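Irgate Button Notes – read me first

Version of 14th September

Welcome, and thank you for downloading the Irgate Button Notes! This is a plain table of old clothing buttons, 1725 of them, typed up over a good many evenings by someone who started with one biscuit tin and rather lost control of the matter. 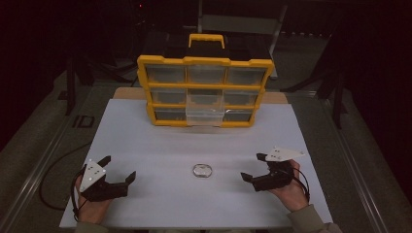 Most of the buttons came out of mixed lots bought at the Irgate spring market in May, and the rest from the closing sale at Volia, the haberdasher's on the hill, which I still miss every time I need elastic.

What you get

buttons.csv – one row per button
makers.csv – backmarks and the makers I think they belong to
changes.txt – what I have fixed, and when I have owned up to it

Columns in buttons.csv

id: a running number, never reused, even when a button turns out to be a bead
diameter_mm: measured across the widest part, to the nearest half millimetre
holes: 0, 2, 3 or 4 (0 means it has a shank)
material: shell, horn, glass, metal, casein, wood, other plastic, unsure
colour: my own everyday words, so please be kind about "mushroom"
source: market or shop
notes: anything else, sometimes at length

How far to trust it

The diameters are good. I did them all with the same calipers, and I measured 640 of them a second time when I began to doubt my early work (the doubts were mostly unfair, I'm glad to say). The material column is shakier. Casein and later plastics are very hard to tell apart without a hot water test, and I didn't like to do that to the painted ones, so do treat "casein" as a fair guess. Horn is better, and shell is better still – it feels cold against the lip, and once you know it you know it.

Dates are missing altogether. I had a column for them and took it out, as I was only copying what the dealers had told me. The backmark Rotmont appears on a lot of the metal buttons and I would dearly love to know more about it. The same goes for Quispe, which turns up on a single card of coat buttons, row 1273.

Using it

Help yourself, for any purpose you like. A mention of the Irgate Button Notes would be lovely. If you find a mistake, send me the id and what you think it should say, and I'll put it in the next version once I've found the button again.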